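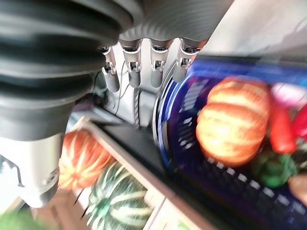 Frequently Asked Questions – Pevetville Community Laundry

When are you open?
The doors unlock at 6 a.m. and lock at 10 p.m., seven days a week. The last wash has to be started by 8:30 p.m. and the last dryer by 9:15. We close on Thanksgiving Day, Christmas Day and New Year's Day.

How do I pay?
Every machine takes quarters or a laundry card. You can get a card from the dispenser next to the change machine. The card itself costs $5, and the smallest amount you can load is $5. Balances do not expire.

The dispenser kept my money. What now?
Write down the time and the amount, and call the number on the front of the dispenser. Tia Stockdale at the counter can refund up to $8 on the spot. Larger amounts are mailed as a check.

Which washer size do I need?
The small top loaders hold two or three days of clothes for one person. The front loaders along the window side take a family's weekly wash. A king-size comforter needs one of the large machines at the back. If you have to push the door to close it, take something out.

How much detergent should I use?
Less than most people do. The water in Pevetville is soft, and two tablespoons of liquid are enough for a full front loader. Please use only detergent marked HE in the front loaders. If there are still suds in the window during the last rinse, use half as much next time.

Can I dye fabric in your machines?
No. Dye stays in the door seal and comes off on the next person's clothes.

Can I wash horse blankets or dog beds?
Dog beds are fine in the large machines if you shake them out outside first. We don't take horse blankets. The tack shop on Oyelaran Road has a washer for them.

How long does drying take?
A mixed load on medium takes 35 to 45 minutes. Towels and jeans take longer. You can add time while the dryer is running, and the price per minute stays the same.

Can I leave my laundry and come back?
Yes, but please return within ten minutes of the end of the cycle. When the place is busy, the staff will move finished loads to a folding table. We are not responsible for clothes left unattended.

Do you offer wash and fold?
Yes, Monday through Friday. Drop off before 9 a.m. and it is ready by 5 p.m. the same day. Drop off later and it is ready the next business day. There is an 8-pound minimum. Tell us about allergies when you drop off – we keep an unscented detergent for this.

I lost something. Where do I ask?
Lost items are kept at the counter for 30 days, then donated. Single socks are kept for two weeks. For anything valuable, ask for Fabrice Tessier, who keeps it in the office.

Is there parking?
The lot behind the building is free for customers for two hours. Enter from the alley. The spaces in front belong to the bakery.

Have prices changed?
Small washers went up by 25 cents in July. Dryer prices stayed the same.

Who do I contact about a broken machine?
Put the red tag from the counter on the door and tell whoever is working. After 6 p.m., leave a note with the machine number in the box by the exit.

Last updated November 10, 2021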